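Visit to the Sivmont ammunition fair, 10 January 2026

My brother-in-law Laurier Cormier has been asking me for two years to come with him to the winter fair in Sivmont, and this January I finally went. It is a small fair for reloaders and target shooters, held in the old exhibition hall behind the rail station. Entry was 14 dollars, parking included.

We started at the Chisholm table. They make brass for hunting rifles, and Normand McIntyre let us handle cases from each stage of the drawing process, from the flat cup to the finished neck. He explained why the neck is annealed last and why they do not polish away the color afterward. I had always believed the color was a defect, so I learned something before my first coffee. 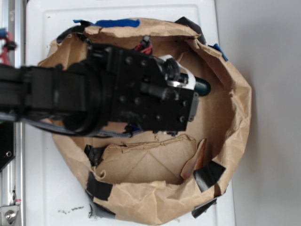

Arm reaching into an open paper bag, Sivmont.

The next hour we spent with Tsegereda Ejigu, who gave a talk on powder storage at home. She speaks fast but very clearly. Her main advice was to keep powder in the original container, away from heat, and never to keep two powders open on the bench at the same time. She keeps her own reloading room below 72 degrees all year. Somebody asked about old primers, and the answer took longer than the talk.

Prices were mixed. Jovo sold 9mm practice rounds in boxes of 500, a little cheaper than in my local store, but the 147 grain load I wanted was gone by eleven. Uvow had only match ammunition in .308, very nice and too expensive for me. Laurier bought two boxes and did not tell me what he paid. 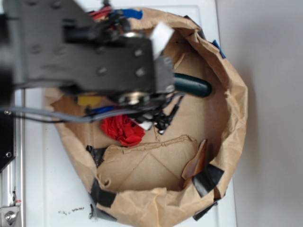 Brown paper bag on the white tabletop, with the arm above it.

After lunch Eusebio Cabrera showed how to use a chronograph, with printed results from a string of 40 shots. I liked that he also showed the bad strings. His colleague Brayden Morin answered my questions about seating depth with great patience, and he wrote the measurements for my pistol on the back of the program.

The hall is cold near the doors, so bring a sweater. The soup was good and the line for it was long. Next year I would come at opening time and go directly to Jovo.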